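Lying to the dying, part 2

4/25/22

Quick one, I have to be out the door soon.

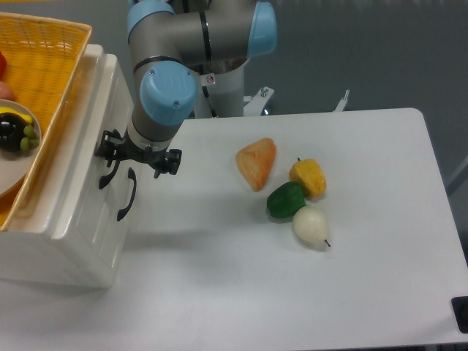 Léonie Hervieu wrote in under part 1 to say I'd made it too easy for myself. Her point: if a patient asks "am I dying" and you say "let's see what the tests show," you've lied, and calling it tact doesn't change what the other person walks away believing.

Ok. Fair. I've been chewing on that for 3 days.

My trouble is with "walks away believing." If that's the test then silence is a lie too, half the time. So is a cheerful voice. I don't think she wants that, maybe she does.

Reread the Gaillard essay, the long one, page 28 on. He splits it in 2: what I owe you when you ask, what I owe you when you don't. The first is strict. The second bends. I like this more than I did in September but it leans awfully hard on what counts as asking. My aunt never asked. She'd say "well, they seem busy today" and look at the door. Was that a question? I treated it like it wasnt one. Still not sure.

And no, I don't buy that the family gets to decide. Got some 721 words on that in a draft and they're all bad.

Where I am right now: a dodge can be kinder than a flat lie and still be wrong in the same way. Léonie gets that much. The silence part I'm keeping untill somebody argues me out of it.

Comments open, be nice. Part 3 is on promises to people who won't be around to check.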